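Parcel Station Recordings: Frequently Asked Questions
Rerport data collection, Druvatholm site

These answers cover the two-handed parcel task only. Questions about the older tray task should go to the Whitfield pages.

What counts as one episode?

One parcel, from the moment the recording is opened until both hands are back in the rest position. A session is a run of episodes under one operator and one settings file. If the operator stops halfway and begins again, two episodes are logged and the first is marked as broken off.

What is the parcel task?

Take a parcel from the crate, lay it on the scanning pad with the waybill facing up, wait for the read, then pass it to the belt. The task text stored with every episode is the same single sentence. Operators may choose which hand does the lifting.

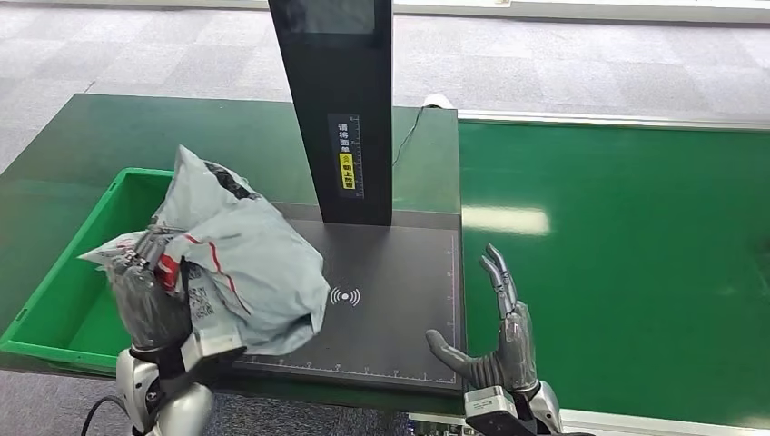
Grip choice is left open within limits. A soft mailer can be lifted by any part that holds, and the system needs to see several ways of doing it. A grip on a gathered corner, with the fingers curled round the twisted plastic and the shipping label partly folded into the creases, is a valid start to an episode. The label then has to be laid flat before the read, and the flattening must be done by the hands under operator control. A bag that is straightened by a person reaching in makes the episode void.

How many episodes are in a batch?

A full batch is 1000 accepted episodes. Episodes that were broken off are stored with the batch but are not part of that total. The target for this round is 3 batches.

Which camera views are recorded?

One head view and the wrist views. All are written against the same clock. The head view is used for labelling the stages of the task. The wrist views are used for training and for checking contact between finger and bag.

The wrist views turn a long way as the arm moves. Is this corrected?

No. Frames are stored as the camera gives them, with no rotation and no levelling. The printed instruction on the scanner pillar may run at a steep angle or be upside down, and windows and the building outside may fill much of the view. The joint angles are stored beside each frame, so anyone who needs a level view can work it out later. Please do not submit rotated copies — the loader will treat them as new data.
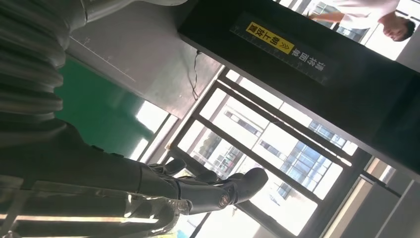
Are people allowed in view?

Yes, if they are not touching the parcel, the crate or the pad. Staff at the station have agreed to being recorded. Faces are blurred at export by the Skinska tool, and the unblurred files stay on the site server. Visitors must sign the form before the session opens.

What about bright windows?

Exposure is fixed for the whole session. Strong daylight washes out the glass, and this is accepted so long as the fingers and the bag can still be made out. A session is rejected for light only when a reviewer cannot tell whether a finger is touching the plastic.

How are stages labelled?

Five labels are used: reach, grip, place, read, pass. Each starts at a visible event in the head view. Where the head view is blocked, the labeller may use a wrist view and should tick the box for it. "Place" ends when no finger bears on the bag.
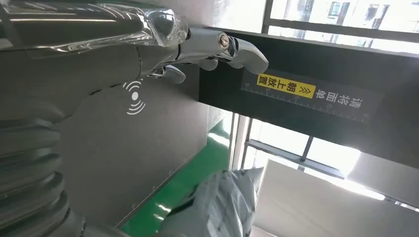
Wrist view. Fingertips by the "face up" sticker on the scanner label, mailer at the lower edge.

Should failed episodes be deleted?

No. A dropped bag, a missed read or a waybill left face down is kept and marked with the matching code. Code 19 is for a waybill left face down. Only files that will not open may be removed, and the episode number is not used again.

How is quality checked?

Two reviewers look at each session separately. The session passes if their stage labels agree on at least 92 per cent of frames. Below that it goes to Gerardo Lacson, whose labels are final.

When are batches released?

On Monday, once the checks are complete. The next change to the task sentence is planned for July, and episodes recorded under the old sentence will keep it.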